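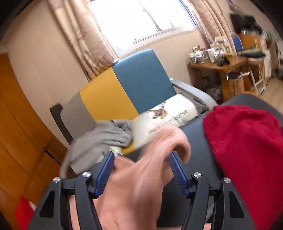
Why did Biveck stop its gripper work in August?
The release spring in one batch of the hand-held grippers was too weak, and on some units the fingers stayed closed after the operator let go of the handle.

Biveck, which collects household handling recordings from its office in Prindlow, told its operators on Tuesday to put down all hand-held grippers from the second batch. The notice went out at 7:40 in the morning, before most of the home sessions had started. It covers 118 units.

The fault was first reported by an operator who was folding laundry in a private home. The fingers closed on a piece of cloth and did not open again, and when she tried to free it with her other hand, the linkage moved suddenly and pinched her thumb. She had a bruise and went back to work the next day. Biveck says it knows of no other injury.

After this report the company checked its session logs and found 19 more cases of late opening. Most of them were with soft materials such as towels, knitwear and fleece. In the written notes, several operators had described the grip as "sticky" or "lazy", but these notes were not passed to the hardware team.

The springs were supplied by Nevon, a parts maker in the same district. Nevon confirmed that one delivery was made from thinner wire than ordered. It will replace the springs at its own cost. According to Biveck, the earlier batch has the correct spring and can still be used.

There is also the question of the recordings. About 3,000 of them were made with the faulty batch, and Biveck is now going through them. In a late opening, the recording shows the hand asking for release while the fingers remain shut -- a robot trained on it could learn the wrong timing. The affected recordings will be labelled and held back from Xolalpa, the folding program they were meant for.

Operators are asked not to open the handle or adjust the pivot screws themselves. Units should be returned in the grey travel case, with the battery removed. Paid sessions that were cancelled this week will be honoured in full. Repaired grippers are expected back in 26 days.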